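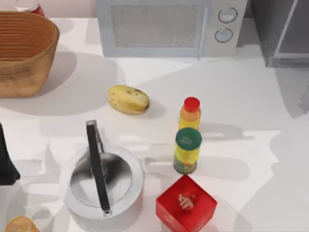

Microwave at the back of a white worktop, woven basket to the left

To: Jurnus list
Subject: Re: Saving and the shared kitchen rota

> We had the same trouble in January. The meter in the kitchen went up by
> 84 units in a month and the landlord's agent, Cistard, put it down to
> the oven. Has any house on this list tried sharing out the cost by
> use? We split it evenly and two of the rooms are unhappy.

We tried it at Bárány House for a winter and went back to an even split. There are 24 rooms on our kitchen meter, and keeping a sheet by the door meant that the people who filled it in paid more than the people who forgot. It caused more bad feeling than the bill did.

What helped was looking at the bill itself. Ours was estimated for two quarters running. When I sent in a proper reading we were 978 units over, and Ondum took it off the next bill without any argument. Check whether yours has an E beside the reading. If it does, read the meter yourselves before you start blaming the oven.

On cooking, we agreed three things at the house meeting and they have mostly held. Small portions get reheated in the microwave. The oven goes on for two dishes or more, so people ask on the stairs before they light it. The kettle is filled for the cups wanted. The last one is ignored by everybody on the top floor.

We also put 20 pounds a month from the house fund towards the kitchen bill, which took the edge off for those who eat out a lot. Your fund may not stretch to it.

One question back to you — does Cistard give you the meter number in writing? Ours was wrong on the tenancy papers, and we spent most of a spring paying for the laundry next door. It is stamped on the front of the meter, under the dial, and you will need a torch.

I can send our house rules to anyone who wants them. They run to a page and a half and the part about bicycles is out of date.

Bárány House, second floor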